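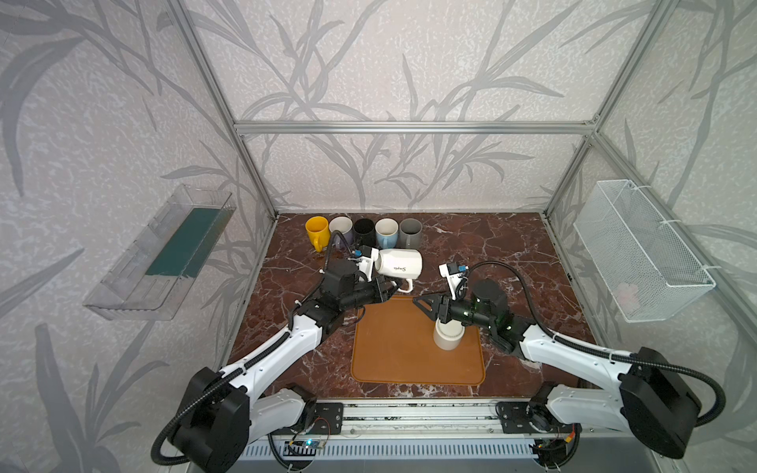

By Killian Hoarau
Contributing Editor, Equipment and Budgets

Search this site
Enter keyword

The arms are usually the first line in a robot budget, and they take up most of the discussion. At Serberg, a contract automation shop planning a two-arm cell for drink service and cup handling, they came to less than half of the final figure.

Jad Azar, who put the plan together, started with a list of 115 parts and a delivery date in April. The arms were settled in one meeting. The rail, the extrusion, the wall panels and the small boards took six more.

"People price the thing that moves," Azar says. "Then they find out they need somewhere to bolt it."

Cables were the next surprise. Each arm needs slack to reach across the work surface, and slack has to go somewhere. Serberg got quotes from Brondell and Žukauskas and found an eight-week difference in lead time on what looked like the same harness. It paid more for the shorter wait.

Objects cost money too. Mugs, trays and pitchers are cheap one at a time, but a cell that handles ceramic goes through them. Azar budgets for replacements by the month and buys in several colors and shapes – a gripper that manages one handle may struggle with the next, and a mug on its side is a different job from one standing up.
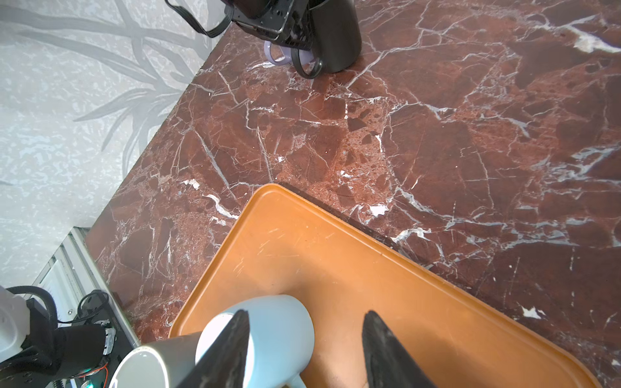

What to ask before you sign

Ask who supplies spare gripper fingers and how long they take to arrive. Zarkonley, which leases cells to small shops, tells customers to keep about nine pairs on the shelf.

Ask what happens to the electronics if something spills. Pouring work means liquid near boards and wiring, and a cover panel is easier to order at the start than to fit later.

Leave room for cleaning and downtime as well. Azar's plan sets aside six hours a week for both, and he expects to revise that once the first quarter's bills are in.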